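Equipment Planning for Automated Sorting Cells
Course handout, Unit 6: From Task Description to Purchase Request
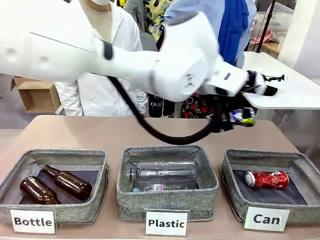

Annick Texier objected, when an earlier version of this unit was circulated, that students are taught to choose an arm first and to discover the rest of the budget afterward. She asked that the order be reversed, and that every plan begin with the items to be handled and the places they must go. The present handout follows her suggestion. Fabrice Jacquet replied that the arm still has the longest delivery time and cannot be left until last. Both points are reflected in the schedule in Section 4.

1. Purpose of the unit

Students will prepare a purchase request for a single-arm cell that sorts beverage containers into three categories: glass bottles, plastic bottles and cans. The request is addressed to an institution with a fixed annual equipment budget and one approval round, held in October. A request that misses the round waits a full year.

The task is deliberately modest. The containers are light, the bins are shallow fabric boxes set along the edge of a table, and the categories are marked with plain printed signs reading "Bottle," "Plastic" and "Can." A cell of this kind can be built with very little furniture. Students should note how small a share of the total such items represent, and should list them anyway. Requests are returned every year for want of a line covering bins, signs and table fixings.

2. The task description

The task description comes before any supplier is contacted. It should not exceed two pages and should state the following.

Items. Give the range of sizes and weights, and the condition in which the items arrive. A crushed can is a different object from a whole one: its width varies, its surface is creased, and a grip that suits one may fail on the next. Clear plastic and dark glass each place their own demands on a vision system, and a supplier who has quoted for opaque cartons has not quoted for this task.

Destinations. Give the number of bins, their inside dimensions and their spacing. Soft-sided bins are inexpensive but do not hold a precise position. If they are to be used, the plan should allow for a locating strip or for a larger drop tolerance.

Rate. State the number of items per hour the cell must sustain, and the share that may be missorted. The reference case used in class is 90 items per hour. Students who depart from this figure must justify the change in writing.

Surroundings. State whether people will stand or walk near the cell while it runs. The answer governs the choice between a collaborative arm and a guarded one, and it often changes the total more than any other single decision.

3. Budget lines

Group the costs under the headings below. Percentages refer to the reference budget distributed in class and are rounded.

Arm and controller. In the reference budget this line takes less than half of the total. Students are often surprised by this. Quotations from Skista and Tukgate are included in the reading packet; they are not directly comparable, as Tukgate includes the controller software for the first year and Skista bills it separately.

Gripper. Request a quotation for the gripper, the spare fingers and the wrist adapter as three separate items. Two sets of spare fingers are the minimum. Finger pads wear, and glass wears them in a different way from metal.

Cabling and mounting. This heading covers external cables to the gripper, clips, sleeves and strain relief. A cable that runs outside the arm needs enough slack for the full range of motion and must still clear the bins at its lowest point. Slack is cheap to provide and expensive to correct once the table height has been fixed. Ask the supplier to state the cable length in writing.

Vision. Include the camera, lens, bracket and lighting. Allow for a second lighting trial if the items are transparent or glossy.

Installation and training. The Bondholm quotation in the packet gives 17 hours on site, with travel charged separately. Check whether operator training falls within those hours or is added to them.

Contingency. The department does not accept a contingency line without an explanation. Name the risk that the money is held against — a longer lighting trial, for example, or a second gripper type.

4. Schedule

Work backward from the approval round. The reference delivery time for the arm is up to 77 days from the order, and the order cannot be placed before approval. The table, bins and signs may be bought earlier from the small-purchases account, which allows hand trials of the layout while the arm is on order. Hand trials mean exactly that: a student moves items from the table to the bins at the planned spacing and records where the reach becomes awkward.

The gripper should be ordered with the arm. The Tamayo case in the packet describes a laboratory that ordered it a month later and received a wrist adapter for the previous flange. The arm stood idle through most of a term.

5. Assignment

Submit a task description, a budget under the six headings and a one-page schedule. Work may be done in pairs. Quotations should be attached in full, including the pages of conditions, with validity dates underlined.

Submissions are due by noon on Friday of the week following the laboratory visit. Late submissions will be read but not graded. Questions about the reading packet should be raised during office hours — the suppliers have asked that students not write to them directly.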